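Notes séance 4, montage cartes et modules (suite). Mercredi 24 mai 2023

Rappel vite fait : on monte toujours **hors tension**. Bracelet au poignet avant d'ouvrir le sachet. Carte tenue par les bords, jamais par les pistes ni les composants.

## Plaque support

- repérer le côté arrondi AVANT de présenter la carte
- languettes : regarder hauteur + écartement, pas toutes pareilles sur une même plaque
- présenter droit, appuyer sans forcer. Si ça coince on ressort et on regarde
- éclairage diffus de préférence, sinon reflets sur les contacts et on voit rien

Plaque plastique grise, languettes en relief : les deux de gauche plus hautes et plus espacées, les autres plus bas vers la droite. Carte verte sur la tranche, module sombre à la verticale à gauche de la plaque, rangée de contacts sur son bord gauche.

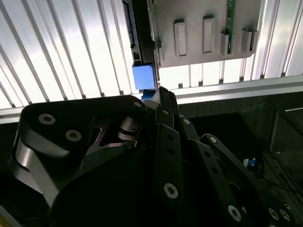 Selon Obadia Laizer, mieux vaut poser le module d'abord et la carte ensuite, quitte à perdre une minute, les doigts passent mal dans l'autre sens. À discuter. Le poly dit l'inverse (p. 23), les deux sont acceptés au TP.

## Contacts

Nettoyage : pinceau sec, pas de chiffon. Pas souffler dessus !! Contact tordu = on note sur la fiche, on redresse pas soi meme.

Fiche Prosta à remplir au fur et a mesure, pas à la fin :

- réf. module
- sens de montage
- remarques (jeu, languette fendue, vis manquante)

## Pour la prochaine fois

Relire p. 18 à 23. Binômes inchangés sauf Hamisi, qui passe avec Pendo. Compte rendu 400 mots max, schéma à la main accepté. Sachets antistatiques à rapporter, vides aussi.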